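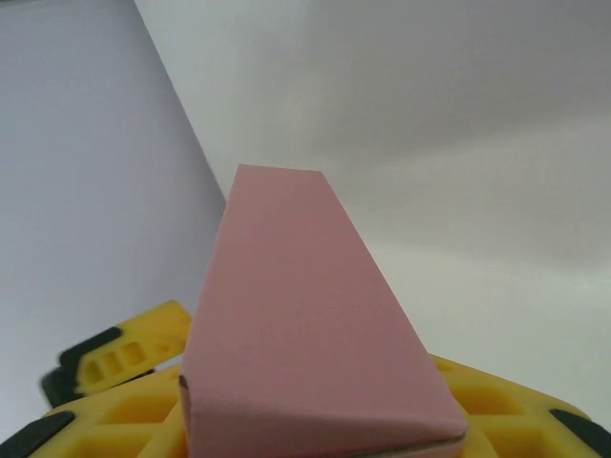 Figure 1. Wrist camera view with a long pink box held between the two fingers.

Handout 6: Estimating grasp offset from the wrist view

These notes go with the second lecture on in-hand pose. Read them before the lab, and bring the worksheet from handout 5 with the camera calibration filled in. The method is the one we call Bivel, after the code package it lives in. The main write-up is by Fotis Karras and is on the course page.

1. The problem

When a gripper closes on a box, the box seldom ends up exactly where the planner assumed. It may be turned a little between the fingers, or held too near one end. For a pick and drop into a bin this does not matter. For placing a box into a slot or on a shelf edge it matters a great deal, and the arm needs a correction before it sets off for the goal.

We want the offset between the planned grasp and the real one. We split it into two parts: the yaw of the box relative to the fingers, and the slide along the long axis of the box. We ignore roll, and we assume both fingers are in full contact. Cases where that fails are dealt with in section 5.

2. What the camera gives us

The camera is fixed at the wrist, so the near parts of the fingers stay in almost the same place from one view to the next. The box does not. In Figure 1 the upper face is narrow at the far end and widens strongly towards the camera, and the whole shape leans slightly to the left. That lean is part of what we measure, but it cannot be read off directly as yaw. A box held dead straight can still lean in the picture if the camera is mounted a little off centre, and this is why the calibration comes first.

The upper face in the figure is plain and matte, with no print on it. Methods that match feature points do badly on a surface like this. Bivel uses the outline only: the far edge and the two long sides. The far edge is usually the best of the three. It is short, but it is crisp and both ends can be seen. The near fold is soft and gives a poor line fit, so we leave it out.

3. The method

Step 1. Mask out the fingers with the stored finger mask. Do not try to segment them afresh in each view.

Step 2. Find the box region by colour, then fit straight lines to the two long sides and the far edge. Keep the residual of each fit.

Step 3. Intersect the long sides to get the vanishing point. Compare its direction with the finger axis from calibration. The difference is the yaw estimate.

Step 4. Use the known box length and width, together with the corrected far edge, to get the slide. This needs the box size to be known in advance. If it is not known, only the yaw can be reported.

Step 5. If the residual on either long side is above the threshold, throw the estimate away and ask for a new view. Do not average a bad fit with a good one.

4. The result

The training set, Idlow, holds 3254 wrist views of held boxes. It is used only to set the colour model and the residual threshold. The test set has 1564 views, none of them showing a box used in training.

The outline method did better on yaw than the feature-matching baseline for plain boxes, and slightly worse for boxes with heavy print. On slide the two were close. The gap on plain boxes closed when the baseline was given views taken from 30 different wrist angles -- but that takes far too long to be of use in the middle of a placing task.

Note that the paper reports medians. The means are a good deal worse for both methods, as a few bad fits produce very large errors. When you write up your own results, give both.

5. Where it fails

Shadows. A soft shadow lying next to a long side can pull the line fit outwards. Check the residuals, and look at the picture as well.

Other hardware in view. In Figure 1 there is a second yellow and black gripper piece further back, on the left. The finger mask does not cover it. The colour step rejects it easily next to a pink box, but with a yellow or orange box it would not.

Rounded corners. The corner at the lower right of the upper face is rounded, so never fit through the corner points. Stop the fit short of both ends of the side. The Andreadis variant does this automatically.

Partial contact. If one finger touches only at its tip, the box can pitch and the flat-face assumption is wrong. Bivel has no test for this.

6. For the lab

Work in pairs on the Mevanov bench. Each pair needs:

a calibration file no older than the current session
the finger mask for your gripper
the box size sheet

Run steps 1 to 5 on your own grasps and record yaw, slide and all residuals, including those from rejected views. Then repeat with the colour step switched off and edges taken from brightness alone. Hand in both tables with a paragraph on where they differ.

Reading: Karras, sections 2 and 4. The proof in the appendix is not needed for the May test.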